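October 18, 2021
By the Gotville Desk

GOTVILLE — The Neves Community Hall will hand out free snack bags to school-age children again this winter, and packing for the first round is under way at the hall on Brinow Street.

The program started in May with 17 families. It now has 194 children on its list, and organizers say they expect more to sign up before the end of the month. Each child gets five small packets per week, a mix of salty and sweet.
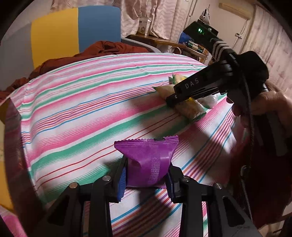 Most of the snacks come from Presevska, a wholesale grocer that sells to the hall at cost. The rest are bought with money raised at the spring yard sale. Packets are sorted by type on the hall's tables before they go into bags, and anything with nuts is kept apart and labeled.

Bags can be picked up at the side door from 2 to 5 p.m. on school days. Parents do not need to show proof of income, but they do need to fill out a one-page form, available at the hall and at the Gotville library. Children with food allergies should be listed on the form so that a separate bag can be made up.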